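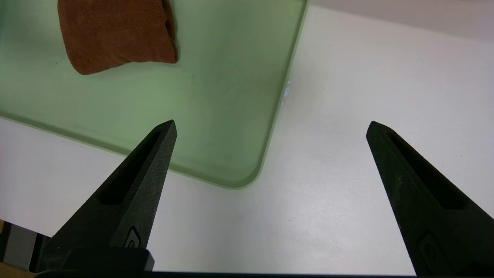
A student in last September's group asked whether a rolled towel really earns its spot on a guest tray, or whether a paper napkin would do the same job for less washing. Great question, and it kept us going for half the class! My answer is that it depends on what you're serving, and that's where we'll start this week.

HOSP 206: Small Service and Table Presentation
Week 2 handout: The Welcome Tray
January 11, 2022

Towel or napkin?

A napkin is fine for dry biscuits or a wrapped chocolate. Once you bring out anything with cream, icing sugar or sticky fruit, guests want something with a bit of grip to it, and cloth wins every time. It also gives the tray some height and colour, so you get a lovely effect from very little work. Thin cloths roll tightly and look crisp. Terry and microfibre are bulkier and make a softer, rounder roll, which I happen to love on a plain tray.

Rolling

Lay the towel flat and smooth it with your palms. Fold the long sides in until they meet, then fold once more along the middle so all the raw edges are hidden. Roll from the short end, firmly but without strangling it. Finish with the loose end underneath. If your roll keeps springing open, you've probably left air in the first turn (everyone does this, me included, especially on a Monday). Unroll it and go again.

We'll practise with browns and rusts first. Darker colours are forgiving about tea marks, and they look wonderful against pale green or cream. Save the white ones for later in the term when your hands are quicker.

Setting out the tray

Choose a tray with a raised rim, and wipe it right into the corners. Crumbs love corners. Put the towel down first, toward one end, and then place the food beside it with a clear gap between them. The gap matters more than people expect: a cream puff that touches the cloth leaves sugar on the towel and lint on the pastry, and then you're replacing both.

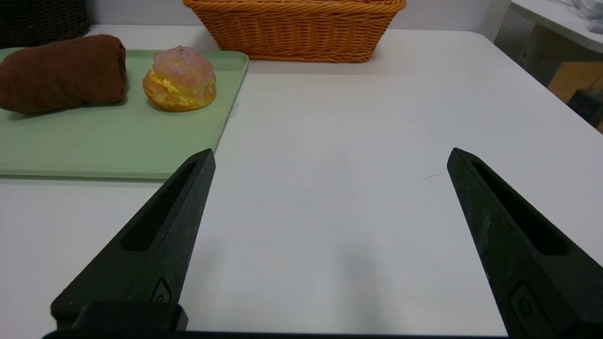
Keep the towel on the side of the guest's free hand if you know which one that is, and otherwise go left. Bread, rolls and spare cloths can travel in a basket set behind the tray, where they're easy to reach and don't crowd the plate. Try a few layouts and step back between each one. I like to crouch down to seated eye level too, and it's amazing how different a tray looks from there!

Colour and texture

Have fun with this part. A smooth tray shows off a nubby cloth beautifully, and a woven basket brings in some warmth. The workbook for the Plostelik café project has good colour pairings near the back, and the Thepsuriya guest house notes show how one set of towels can carry a whole room. Read both before the practical if you can.

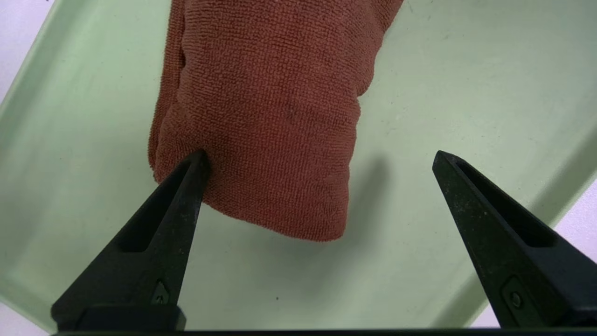 Fig. 3. Rust-orange microfibre towel on a pale green tray.

For next class

Bring 2 hand towels of different thickness and any small tray you have at home. Practise the roll until you can do it while chatting to someone. Written work is a one-page layout plan for an afternoon tray, with a sketch, labelled by hand. Coloured pencil very welcome.

Aprons on, please, and hair tied back before you come in.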